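Shared kitchen in Vunberg asks users to bring their cups back

Vunberg, 7/31/24 — The shared kitchen on the ground floor of the Silley building will have new rules for cups, bowls and basins from September. The tenants' group that looks after the kitchen put a notice on the door this week and sent the same text by e-mail to all households.

The kitchen is used by 40 households, and it was opened for those who have only a small cooking corner at home. In the beginning there were 100 cups on the shelves, all of them given by residents. Many are now upstairs in apartments, and others have been standing with old stains that do not come off with a quick rinse. The group spent two evenings taking everything out of the cupboards and looking at each piece in good light.

Clear plastic was the most difficult to judge. A cup with ribbed walls can seem clean when it stands on the shelf, and only when a person looks straight down into it the marks near the bottom can be noticed. Small things are also left inside cups and forgotten there.
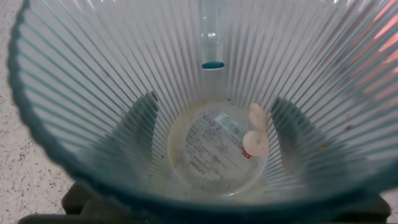 A ribbed plastic cup with its label under the base and light brown staining at the edge of the bottom.

According to the notice, stained cups will first be soaked overnight in warm water with baking soda. If the stain is still there in the morning, the cup goes to a box for other uses, such as holding brushes or starting seeds. Cups with cracks will be thrown away. Labels on the outside of the base may stay, but the group asks residents to remove the paper ones before they bring new cups to the kitchen, as the glue collects dirt.

The second part of the rules is for washing. Until now it was common to leave a full basin beside the sink and return to it later in the evening. From September a basin may be filled for no longer than 3 hours, and after this time the next person is allowed to empty it and put the dishes on the rack. The basins themselves should be left empty on the counter, and the counter wiped from the wall to the front edge. On a speckled surface crumbs are hard to see, so the notice advises to pass a hand over it after wiping. 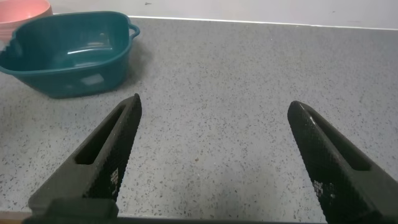 Among the residents who wrote back, Wouters was in favor of the time limit but found the overnight soaking too long, and asked if the soaking could be done in a separate tub under the window, so that the basins stay free for people who come home late and still have to wash a pan. The group has answered that it will look for a suitable tub before the rules begin.

A similar change was made last year in the shared kitchen in Vitow, where the residents also agreed on one shelf for private cups with names on them. Silley will not have such a shelf for the moment. The cupboards are narrow, and two of the doors still need new hinges.

Residents who have cups from the kitchen at home can leave them on the table next to the entrance at any time before September. It is not necessary to write a name or to explain how long the cup was away.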